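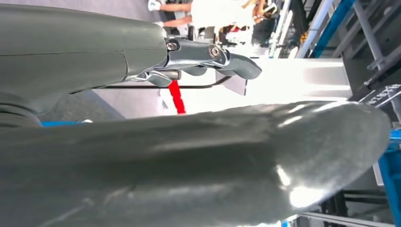

Ticket 47 — red strap and black cable, white surface behind.

**Opened by:** Kheri Sang
**Part:** white curved trim panel, Orozco order
**Status:** open

Panel does not seat on the Grernau fixture. Gap at the pointed end is 28 mm. Hubcap from the same delivery fits.
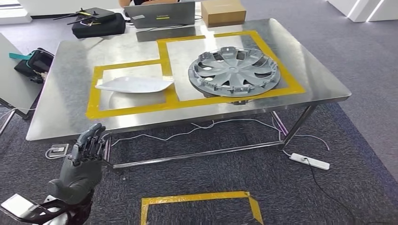

**Thursday, R. Zawadzka:** Checked the left rectangle against the drawing. Tape is correct. Length of panel should be 800 mm; please measure along the curve, end to end, and enter the value here.

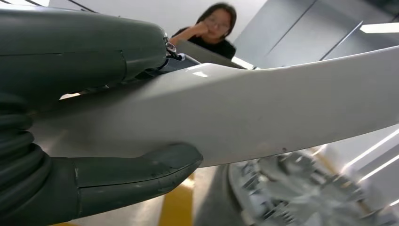 **K. Sang:** Measured twice along the curve, 794 mm both times. Suspect wrong variant — Zandport to confirm the part number. Keep the carton until they reply.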